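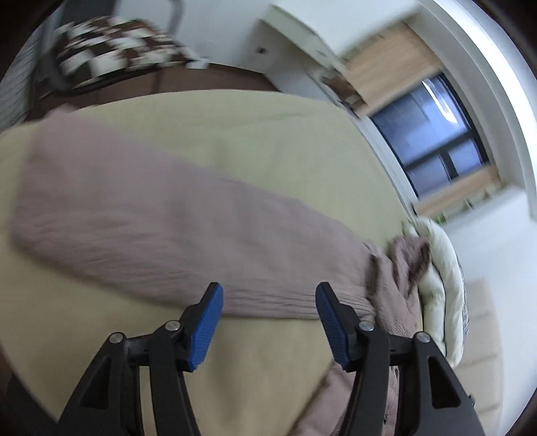

Day one of the Homance method, which my sister-in-law swears by. Claim: if you strip and reset the bed every morning before coffee, you sleep better at night. I have questions.

First question. The guide says the whole thing takes 40 seconds. Whose bed? Mine has a duvet and a blanket, and I'm still hunting for the corners at the two minute mark.

Step one is "fold the top blanket into a calm band across the foot." Have you met a crinkled blanket? You fold it flat, you get to the far end and it's a heap again.

Step two, roll the duvet to one side so the mattress can "breathe." OK, this one I can live with. A quilted duvet rolls up fine and stays where you put it. The breathing part I'd like to see some evidence for.

Somebody will say open a window. I've tried that. It's January in Fladstead. The mattress can breathe all it likes, I'm cold.

Kai Grube replied that the fitted sheet should be pulled "drum tight" before anything goes back on. Kai, I've owned fitted sheets for 20 years. One corner always lets go by morning. Buying the more expensive kind got me a more expensive corner.

And now the shop wants me to add their Sarken throw on top, for "visual weight." It's 300 dollars. My bed has enough visual weight. It has enough weight, period.

The app gave me 1020 points for finishing the morning reset. Points toward what? I looked. A discount on the throw.

Gisela Kramer asks if I at least slept better. Slept the same. Woke up at 4 with the blanket around my knees, like always.

What I will say for it – a bed with the covers pulled back and sorted is quicker to make than one left in a knot. My mother told me that for free.

Giving it until the end of the month. If the corner of that sheet holds for one full night I'll post about it.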